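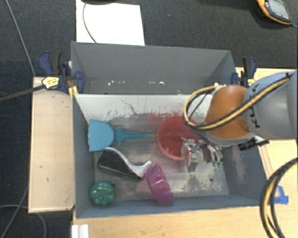 Re the grainy balm, I'd bet on the cooling before I'd bet on the shea. Your recipe looks fine to me, nearly the same as mine. But you're letting the whole batch sit in the pan on the counter and go down to room temp by itself, and that's how you grow grit. Slow cooling = some of the fats set up before the others do and you get those little beads. Bowl matters too. I use one shaped like the red one in the gray bin up there, round and deep and smooth inside, so a spatula gets everything off the sides and you don't have a crust setting up at the edge while the middle is still soup. Stainless is better yet if you have it, for the ice bath part. See below.

What I do, in order, sorry for the fragments, writing this before work:

Melt the wax and the hard stuff first, by itself. Whatever wax you're using, all the way clear, no floaters. Then the liquid oils. Then turn off the heat and put the shea in LAST and just let it go soft in the warm oil. Stir. Don't put it back on the burner because you got impatient, I have done that and you know what happens.

Then the bowl goes into a bigger bowl of ice water and you stir the entire time. Scrape the sides. It goes cloudy, then like thin pudding, then you pour. Pour it a bit sooner than you think or it'll plop in the jar and leave air pockets. Straight into the freezer with the lids off for 5 minutes, then the fridge. Lids on only when it's cold through. If you cap warm you get drips under the lid and then you're writing to the list again about specks.

Oh and dry everything. Jars too. Towel dry isn't dry. There's no preservative in yours (fine, it's all oil) but that only holds if water never gets in. Same reason I'd skip the rosewater you mentioned at the end. There's nothing in that formula to hold it, it'll bead up and sit at the bottom and go off. If you want the smell use something oil soluble, and keep it low, it's going on faces and near eyes. For face stuff I mostly leave scent out completely. My sister in law breaks out from anything with lavender and she's hardly the only one.

On the emulsifier question. If you want it to turn milky and rinse clean you do need one, yes. Beeswax is not an emulsifer whatever that blog told you. I've been on the one from Skestus for a while and have no complaints except the bottle, which leaks at the cap every single time, store it in a cup. The Nultis one is cheaper and it works but I found the balm felt stickier and it needed more to rinse off. Could be my water, we are very hard here. Somebody on soft water might like it fine. Either one goes in with the liquid oils and gets stirred in really well, if it's not mixed through you get one jar that rinses and one that's basically Vaseline.

And you can save the batch you have! Don't throw out 400 grams of balm. Scoop it all back in the pan, very gentle heat, till there's no grain when you rub some between your fingers, hold it there a little, then ice bath like above. It will be a touch softer second time around, mine always is. Nothing wrong with it. If there was rosewater in that batch though then no, dump it, sorry.

Also the summer heat thing. A balm that was smooth in the jar can go grainy later if it sat in a hot car and came back down slowly. So if a customer (are you selling? couldn't tell) says it went gritty, ask where they kept it before you blame yourself. If it bugs you, swap part of the shea for mango butter. Less trouble in my experience. Texture's drier, more matte. I like it better for under the eyes but that's taste.

Cannot help much on the labels. I know you list ingredients in order by weight, most to least, and I know you don't get to say it "heals" anything. "Removes makeup" ok. "Treats eczema" not ok. Past that go read the actual rules and don't go by me or by what other people get away with at the market.

Group order from Effiong is still open btw, I've got jars and jojoba down and need 2 more people to get over the free shipping line. I'll do pickup in Grernstead same as in February, or you can get it mailed if you pay postage. Write me off list please, the last time everyone replied to all and it was a mess.

Let us know how the remelt goes. And tell us what wax it was, you never said

> Posted 26 October 2023
>
> Hi all, pretty new here, been reading a while. I make lip balm
> ok but this is my first try at a cleansing balm and I'm stuck.
> It's shea, sunflower oil, a little castor, and wax. Looked
> beautiful when I poured it. 2 days later it's full of tiny
> hard bits, like fine sand. They melt when I rub them but it
> feels awful going on and I wouldn't give it to anybody.
>
> What I did: everything in the pan together on low, melted it,
> turned it off and left it on the counter till it was thick
> enough to spoon into jars. That took most of the evening. I
> got it fairly hot at one point because the wax wouldn't go.
>
> Is it bad shea? It was a new bag, unrefined, smelled normal
> to me (kind of smoky). I can buy a different brand but I'd
> rather know first if it's something I'm doing.
>
> Other thing, it doesn't rinse. It takes my mascara off great
> and then my face is just greasy and I have to use a wash
> cloth and then soap after, which sort of defeats the purpose.
> A blog said beeswax acts as an emulsifier so I thought I was
> covered?? Do I need to buy a real one, and which? I've seen
> Skestus and Nultis both mentioned in the old posts.
>
> Also thinking of adding rosewater to the next one for scent.
> Not in this batch, this one's plain. And if anybody knows
> what has to go on a label I'd take any pointers.
>
> Can this batch be rescued or is it trash? Made way too much
> of it of course. Thanks!!

ok just saw at the bottom there you said no rosewater in this one. Good. Then remelt away.

Lists > Bath and Skin Makers > Balms and Butters > Re: gritty cleansing balm, is it the shea?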